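Search this guide
Enter keyword

Filed under: Shared Desk Set-Up
Updated January, by the Zandari office team

3. Getting the white table ready

1. Start with the blue file holder, label facing out, and give it a little room on both sides.

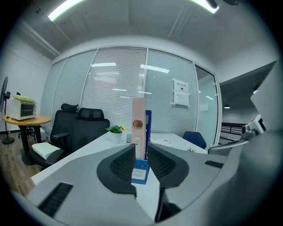 2. Papers come next — gather them up and slip them into the holder, no more than 35 sheets, please!

Note: The yellow-flowered plant likes its spot on the table.

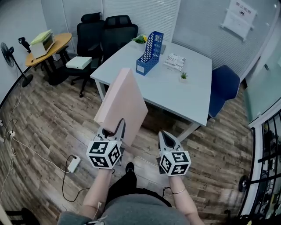

3. Push the chairs in gently.

Caution: Lift the little succulent before you wipe.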